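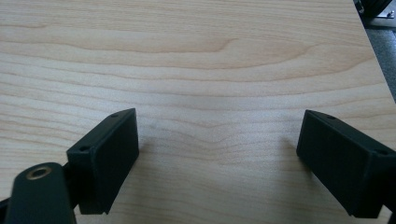

The robotics club at Cundale meets in a ground floor classroom with the desks pushed back and one long table left in the middle. Members come straight from their last class of the day. This year they are building a hand-held gripper and using it to record how people pick things up, so that a small arm can later be taught to do the same jobs. I talked with three of them and with the teacher who runs the club. They asked to be quoted by their role in the group, and the school prefers it that way too.

The project is called Vondik. The name came from a misprint on a parts label, and the student who leads the mechanical side says it stuck before anyone had a chance to vote on it.

"We started with an arm and no idea what to do with it," she said. "Last year we wrote out every move by hand. Go here, close, lift, go there. If you moved the block a little, the whole thing missed."

So the club went another way. A person holds the gripper, does the task, and a camera on the tool records it. The students then go through the recordings, throw out the bad ones, and train on what's left.

The mechanical lead, who is a junior, drew most of the current version. Each finger is a flat black pad with a squared face, and the two pads face each other across the gap. She told me the faces gave her the most trouble.

"The first pair was rounded," she said. "They looked nice and they dropped everything. A marker would roll right out. Then we made them flat, and they came together crooked, so you only had contact along one edge. I think I reprinted the left one more times than I want to say."

What fixed it?

"Patience, and a file. Also I stopped changing two things at the same time."

The teacher has been at the school longer than the club has. He teaches physics and says he's learning the software along with everyone else. I asked how much of the work he does himself.

"I order parts and I unlock the door," he said. "I do ask a lot of questions. If somebody tells me the new pads are better, I want to know better at what. They get annoyed with me, and then they go and test it."

Testing takes up most of a meeting. One student holds the tool and another keeps the log. A task might be picking up a block and setting it in a cup, or turning over a card. Every try goes in the log, including the failed ones, with a short note. By the time of my visit the log had reached 1787 entries. The student who keeps it, a sophomore, let me scroll through. Plenty of the notes are one word long. "Slipped" comes up often.

"People think recording is the easy job," the sophomore said. "You have to do it the same speed every time, and you can't bump the table. And you can't talk with your hands, which is hard for me."

He used to reject a recording if the person hesitated halfway through. Now he keeps some of those.

"If you only keep the perfect ones, the arm doesn't know what to do when it's a little off," he said. "It just keeps going like everything is fine. We saw that happen a lot in the spring."

The third student I spoke with works on the training code. She is a senior and joined late, after a season on the cross country team. Her part is slower and happens mostly at home, she said, on a desktop that used to be her brother's.

"I get a folder, I run it overnight, and in the morning I have a result and usually it's disappointing," she said. "Then I come in and tell them, and we argue about whether it's the data or my code. It's been my code more than I like."

Her best result so far is with the block and the cup. In the last set of trials before I visited, the arm got 17 – she stopped and checked her notebook – no, 16 out of 20. The card is another matter. It has worked 3 times out of 20, and she doesn't trust one of those.

The club plans to take Vondik to the Tustitz Open in November. Teams there get 2 tasks. One is announced ahead of time and the other is handed out on the day. The announced task this year is sorting blocks into trays. The surprise task is the one they worry about, as each team has a limited time to record on the spot before the arm has to run.

"We practiced that once," the mechanical lead said. "A screw came out. So now there's a screwdriver on the packing list, and spare screws, and somebody's name next to it."

I asked the teacher what he would count as a good day at the Open. He said he would like the arm to finish both tasks, and he would like everyone to eat lunch, which didn't happen last year.

The senior had a different answer. "I want the card," she said. "It isn't even one of the tasks. I just want it to work before I graduate."

When I left, the mechanical lead was going back over her drawings for the next pair of pads. She wants to try them a little narrower. The sophomore had asked her to wait until after the competition, and she hadn't agreed to that yet.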